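3.2 Working surface and handling of the cloth

The folding surface was a bed standing against a plain white wall and covered with a single green sheet. A bed was chosen in preference to a table because most of the households interviewed in the first part of the study (Section 2) reported folding clean laundry on a bed, usually in the room where it would later be put away. A mattress yields under the hand. When a garment is pressed flat on it, the fabric beneath the palm sinks slightly and the fabric on either side rises, so that a crease pushed out at one point tends to return at another. Folding boards and table tops do not behave in this way, and results obtained on them by Panicker and Bastos in the earlier Primbridge study should be compared with ours only with care.

The sheet was pulled tight and tucked at the start of each session. It was not ironed. Light creasing in the sheet was accepted, as the pilot work showed no difference in folding time between an ironed sheet and one smoothed by hand. Deeper folds were a different matter. Where the sheet had gathered into a ridge, participants often mistook the ridge for part of the garment when feeling for a hem, and they were asked to smooth the bed again before the next trial.

Each trial began with the garment in a disordered state. The person preparing the trial picked it up at any two points, let it hang and released it over the bed. No attempt was made to reproduce the same heap twice. The starting states were sorted afterwards into three classes, following Krishnan's scheme: spread, in which most of the garment lay in one or two layers; heaped, in which no edge could be followed for more than a hand's width; and roped, in which the garment had twisted along its length.
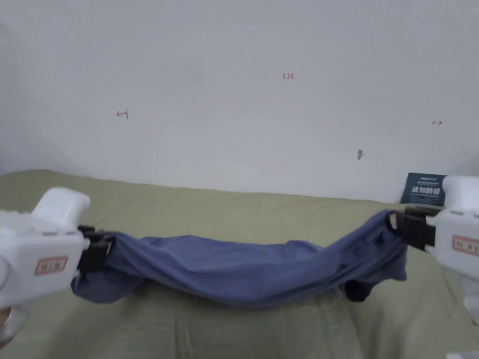

Roped states took longest to undo. A twisted garment held at both ends will not open when the ends are pulled apart, and pulling in fact tightens the twist and hides the hems further inside the roll. The successful approach in nearly all cases was to lower the cloth to the bed, let go of one end and shake or draw the other until the layers separated. Participants who kept hold of both ends made more attempts before they found a usable edge, and several gave up and dropped the garment to begin again from a heaped state. Under the scoring rules this counted as a restart and not as a failure.

Heaped states were more variable. The time needed depended mainly on whether a corner or a sleeve end happened to lie on the outside. Where one did, it was nearly always the first point taken. Where none was visible, participants turned the heap over or lifted it from the top and waited for a part to fall free. We recorded the first point of contact, the number of regrasps and the time at which the garment first lay in a spread state. A garment was taken to be spread when its outline could be traced without lifting any layer.

The set comprised 36 items, all plain and without fastenings, in order that buttons and zips should not act as landmarks. Colours were restricted to those that stood out from the sheet. Pale items were left out after the pilot, when two raters could not agree on the position of the hem in 25 of the recorded trials. Agreement on the darker items was satisfactory throughout.
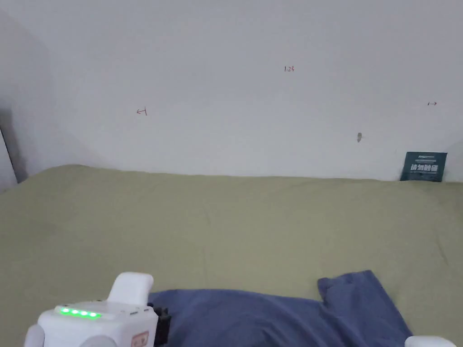

Position on the bed also had an effect. Garments released near the wall left little space for the far edge to be laid out, and participants drew them forward before doing anything else. Those released close to the near side tended to hang over it. The weight of the hanging part then pulled the remainder out of place, and a fold made on the bed could open again while the second fold was being prepared. For this reason the release point was moved towards the middle of the mattress after the first session, and the earlier trials are reported separately in Table 2.

A raised flap was the commonest feature left over from a partly opened heap. It formed where two layers had creased together and were stiff enough to stand clear of the rest. Flaps of this kind were useful to the participant, as they could be taken hold of without pressing into the mattress, but they did not always lead to an edge. In 40 trials the flap was the middle of a panel, and lifting it only gathered the garment into a new heap. Sundaram and Pinto describe a similar error with towels, which they call a false corner, and we keep their term.
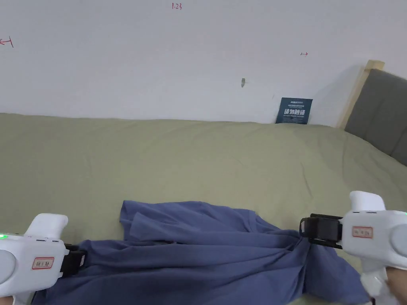 Figure 4. Blue cloth on the folding surface, with a raised flap towards the left and gathered fabric towards the right.

Gathering on one side, as in Figure 4, was coded as an intermediate state between heaped and spread. The open part can be smoothed at once, but doing so does little for the bunched part, whose folds run in several directions. Two orders of work were seen. In the first, the participant flattened the open part and then worked towards the bunch. In the second, the bunch was loosened first and the whole garment laid out afterwards. The second order required fewer regrasps. It was, however, the less common of the two, and participants who began with the first order seldom changed to the other within a session. The effect of practice on this choice is taken up in Section 4.1.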